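I made my first strip runner for a table that was much too long for anything sold in a store, and I've made a bunch more since then. People ask me for the pattern and there isn't one! It's straight strips, straight seams, and a lot of ironing. So I'm finally writing down how I do it.

Mine is 18 inches wide and 96 inches long, for a big table. If yours is shorter, make fewer strips and stop when you get there. The strips run across the runner, from one long side to the other, and each one shows one inch when it's done. You sew them straight onto the batting and backing as you go, so the quilting happens at the same time as the piecing. When the last strip is on, you trim it, bind it, and you're done.

# Quilt-as-you-go strip table runner

## What you need

- Two yards of cotton in total for the strips, in as many fabrics as you like. Get a little extra if you cut crooked like I do.
- Three yards of backing fabric
- Cotton batting, 22 inches by 100 inches
- Half a yard for the binding
- Thread, a big spool of it
- Rotary cutter, mat, and a long ruler
- A walking foot if you own one
- Temporary spray adhesive or safety pins
- A washable marking pen

For thread I use Holanda in a medium beige for pretty much everything. The stitching is hidden inside the seams on the front, so the only place it really shows is the back. If your backing is dark, match your bobbin to the backing and leave the top thread alone.

The backing doesn't have to be fancy. I used an old cotton curtain for one of mine (washed twice, hems cut off) and it's still going strong.

## Wash, dry, iron

I prewash for table things. I don't for wall quilts, but a runner is going to meet gravy and red wine and go through the machine over and over. Reds especially! I had a brick-colored print from the Lenelia line that turned the rinse water pink three times before it gave up. I would have cried if that had happened next to the cream.

Dry everything the way you'll dry the finished runner. Then iron it flat, with steam, before you cut anything.

## Sort before you cut

Pull out every fabric you're thinking about and put it in piles by how light or dark it is. Forget the color for a minute. Lights in one pile, darks in another, and the maddening in-betweens in the middle. If you can't tell, take a black and white photo on your phone and it'll be obvious.

I ended up with seven fabrics on my last one and that was plenty. With two it looks like an awning. With twenty it looks like a scrap quilt, which may be exactly what you're after, but then you want to keep the strips well mixed so you don't get one blotchy end.

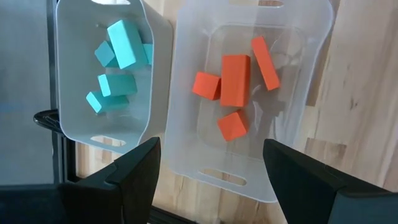
Keep the warm colors away from the cool ones while you're deciding, too. I know that sounds fussy. When everything is in one heap, the bright stuff wins every time and you stop noticing the quiet fabrics, and the quiet fabrics are what hold this runner together. I pick my quiet ones first. Then I let in one or two loud ones and see if I still like it after dinner.

## Cutting

1. Fold the fabric selvage to selvage and square off one end.
2. Cut strips one and a half inches wide, across the full width of the fabric.
3. Trim off the selvages and cut each long strip in two, so each piece is at least 19 inches long. You'll get two pieces per strip with a bit left over.
4. Keep going until you have 96 pieces.

Yes, it's a lot of cutting. Put something on to listen to. Change your blade first, please. I hung on to a dull one for most of a year because I was cheap, and every single strip had those little uncut threads where it skipped.

Check your fold every few cuts. If the fold drifts, you'll open up a strip and find a V in the middle, and a V in a strip this narrow shows.

For the binding, cut strips two and a half inches wide from your half yard. You need six of them. I cut a seventh if there's room, and there usually is if the store cut it straight.

## Make the base

Lay the backing wrong side up on the floor. Smooth it out and tape down the corners. The batting goes on top. Spray or pin the two together, starting in the middle and smoothing outward.

With your marking pen and long ruler, draw one line on the batting down the full length, right in the center. Then draw one across it at the halfway point, perfectly square to the first. Your first strip will go on that crossing line. After that, draw another crosswise line every six inches or so, all the way to both ends. These are your reality checks. You'll drift a little without them, everyone does, and it's so much easier to fix it over three strips than over thirty.

## Plan your order

Lay the strips out on the floor before you sew. You don't need to do all of them, just enough to see what happens when the pattern gets going.

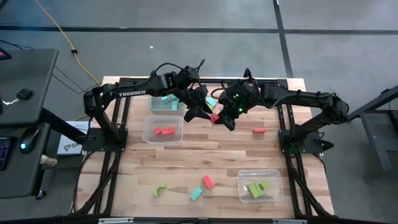
A totally random order is harder than it sounds, and mine always comes out with three darks in a clump. What helps me is copying the order from something that already looks good. Book spines work, and so does the bark on a tree or a striped sweater. Wood is my favorite for this. Look at that butcher-block tabletop, all narrow strips in tan, cream and reddish brown, and you've got a ready-made palette for a runner. Keep the reddish brown as your accent and let the tan and cream do the rest. You could even pull in the gray of the floor for the binding. I did a version of that mix with a soft gray edge and it's the one I put out every October.

Once you like the order, stack the strips in two piles, one for each direction from the middle. Pin a scrap of paper to each pile with an arrow on it. If you have a cat, put a lid on them.

## Sew the strips

1. Put your first strip right side up in the middle of the batting, with one long edge lined up on the halfway line.
2. Lay the second strip on top of it, right sides together, long edges matched on the side you're heading toward. Pin at both ends and once in the middle.
3. Sew a quarter-inch seam through everything: both strips, batting, backing. Use a slightly longer stitch than you would for piecing.
4. Flip the second strip open and press it flat. Finger pressing isn't enough. Use the iron.
5. Lay the third strip on the second, right sides together, and do it again.

Work out to one end, then turn the whole thing around and work out to the other. For the first seam on the second side you'll be lining up with the edge of your very first strip that hasn't been sewn yet, so make sure it didn't shift while you were busy with the other half. A couple of pins in it at the beginning takes care of that.

Sew one seam from left to right and the next from right to left. If you always start at the same side, the runner slowly pulls into a curve. My first one had a real banana thing going on and I had to put a fruit bowl on the worst part.

Every time you come to one of your marked lines, stop and measure. If you're a hair off on one side, make the next seam a hair wider or narrower on that side. Spread it over a few seams and it disappears.

The long part of the runner that you aren't sewing gets heavy and drags. I roll it up loosely and rest it on a chair next to the machine. At the sewing room at Sturngate they have those lovely long tables and I was spoiled for about a month, and then I went home and it was the chair again.

## Trim it square

Press the whole runner from the front. Go slowly and lift the iron, don't shove it.

Find your center line from the back if you can see any trace of it, or fold the runner in half lengthwise and press in a light crease. Measure nine inches out from the center on both sides and trim. Then square up the two ends with your ruler. If you end up an inch short of what you planned, leave it. It's a runner!

Sew all the way around, an eighth of an inch from the edge. It keeps the strips from flapping open while you put on the binding.

## Binding

Join your binding strips end to end with diagonal seams and press them open. Fold the long strip in half lengthwise, wrong sides together, and press again.

Starting partway along a long side (never at a corner), sew the raw edges of the binding to the raw edge of the front with a quarter-inch seam. Leave a tail of ten inches or so before you begin. Stop a quarter inch before each corner, backstitch, fold the binding up and then back down to make your miter, and carry on along the next side. When you get back around, join the two tails, trim, and finish the seam.

Fold the binding over to the back and hand stitch it down. You can do it by machine, and for a gift with a deadline I do, but I like the hand stitching. It takes me a couple of evenings.

## A few things that went wrong for me

- **Wavy edges.** I was pulling on the binding as I sewed. Let the machine feed it.
- **Pleats on the back.** Not enough pins, or the spray had let go. Check the back every few seams. It's no fun picking out a seam from twenty strips ago.
- **Strips that look fat and skinny.** Check your quarter inch on scraps first. Mine was off because I was using the edge of the walking foot as my guide and it's wider than my regular foot.
- **Puckers after washing.** That's the batting shrinking. I love it. If you don't, pick a batting that says low shrink on the package, or soak yours first.

I buy most of my solids at the fabric place in Dranwood, from the remnant bin by the cutting counter. A half-yard end goes a long way when your strips are this narrow, and the leftovers make good coasters. Same method, four strips, turn them right side out through a gap instead of binding them.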